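Home | About | Programs | Gallery | Visit | Contact
Search this site Enter keywords Go

Kitchen and Table: Fruit Service at Govulik House
Posted 2/20/25

The Handonov Center for Home Studies maintains a practice kitchen at Govulik House, where residents of the Mota and Belel districts may attend short courses in food storage, table setting and household order. The kitchen opened in June with a floor area of 3,385 square feet, and each course is limited to 25 participants. This page covers the unit on keeping and serving fruit.

The unit begins with storage. Whole fruit is kept at room temperature in an open basket until it is required, and the basket is placed well back on the work surface.

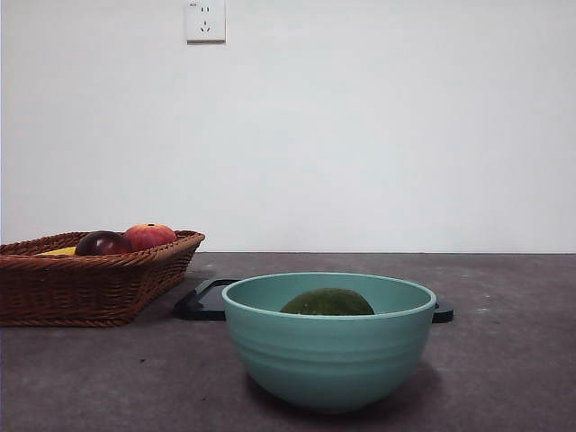 Fruit in a woven wicker basket, with a wall outlet behind the work surface.

Participants then consider how fruit is moved from storage to the table. A tray with a raised rim is recommended – it keeps a bowl from sliding and gives a clear boundary to each setting. 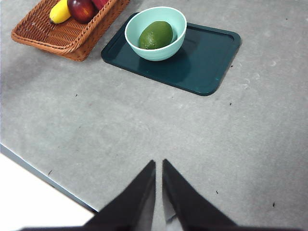

A pale green bowl holding a single green fruit, on a dark teal tray. The wicker basket is at upper left.

The choice of dish is left to the participant. A bowl suits whole fruit that may roll, while a plate is preferred where the fruit will be cut at the table.

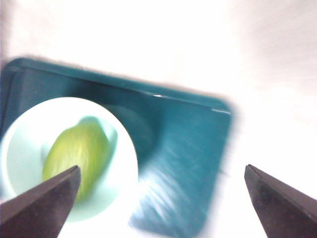

Course notes for this unit run to 5 pages and may be requested at the front desk. The Center's lending collection, which now holds about 2,000 items of tableware and kitchen equipment, is open to registered participants during regular hours. Items should be returned clean and dry – trays and baskets to the lower shelves, dishes to the cabinet beside the door.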